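4.2 What people meant when they said "worn"

I went into the interviews thinking this would be the easy section. We had 182 people at the Busholm site who had agreed to talk about the furniture they kept, sold, or dragged to the curb, and I figured "worn" would be the one word we could all agree on. A thing gets used, it gets marked up, you call it worn. Then I sat down with the transcripts in April and started pulling every sentence the word showed up in, and my tidy little coding sheet fell apart before lunch.

The trouble started with kitchen tables. One woman had a table she'd gotten from her aunt, and she told me it was "worn in," and she meant it as the highest praise she had. Ten minutes later she used "worn out" for a bookcase that was, by her own account, younger and a lot less used than the table. I asked her what the difference was and she laughed and said the table had earned it (I have that on tape, laugh and all). So the same kind of damage was counting for one object and against another, and it depended on where the object sat in the family story.

Ifeoma Ogundipe, who coded the second half of the transcripts, had been keeping her own list of these on the back of a printout. When we put our lists side by side, we found we'd both ended up making the same split without talking about it. I'd called mine "good marks" and "bad marks." She had better names, so we used hers: kept marks and blamed marks. A kept mark is one the speaker can attach to a person or a day. A blamed mark is one the speaker puts on the object itself, or on whoever made it.

Wood got most of the kept marks, which won't surprise anyone who has read the earlier work on attachment and materials. What did surprise me was how much people talked about marks that were never damage in the first place. Knots, streaks, a patch where the grain goes wavy — people folded all of it in with the dents and the coffee rings. One man walked me through the history of his desk and included a knot as if it had happened one afternoon while he was doing his taxes. I asked if it had been there when he bought the desk. He thought about it for a good long while and said he supposed it must have been.

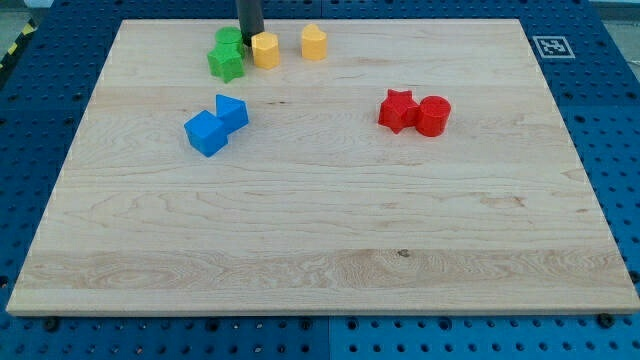

Figure 3. Pale board with wavy grain and a small dark knot.

I coded his knot as a kept mark anyway, and Ifeoma disagreed, and we went back and forth over it for most of a week. Her point was that a mark has to have a cause the speaker believes in, and once he'd admitted the knot came with the desk, the belief was gone. My point was that he'd been telling that story for years before I came along and poked a hole in it. In the end we made a third group for these, "adopted marks," and went back through everything. It was tedious, but I'm glad we did it, and I think it's the part of the coding scheme other people are most likely to get some use out of.

We ended up with 20 households where at least one adopted mark came up. In 15 of those, the person also said they would not sell the piece. I want to be careful with that, partly because the question about selling came late in the interview, when people were already feeling warm toward their stuff. Aravena runs into the same problem in the follow-up study of the Kurusia resale shops and handles it by asking about money first. I wish we had done that. We were working from the older Dririer interview guide, which puts money at the very end out of politeness, and I didn't think to move it.

There's also the matter of who was in the room. When couples were interviewed together they corrected each other constantly, and adopted marks didn't survive that very well. Somebody would start in on a streak along a shelf and the other one would say no, it came like that, and we'd be on to the next thing. People interviewed alone had more room to wander. I don't take this to mean they were less honest, only that nobody was checking. The joint interviews are marked in the appendix, and the next section takes them up separately, starting with the arguments over who owned what.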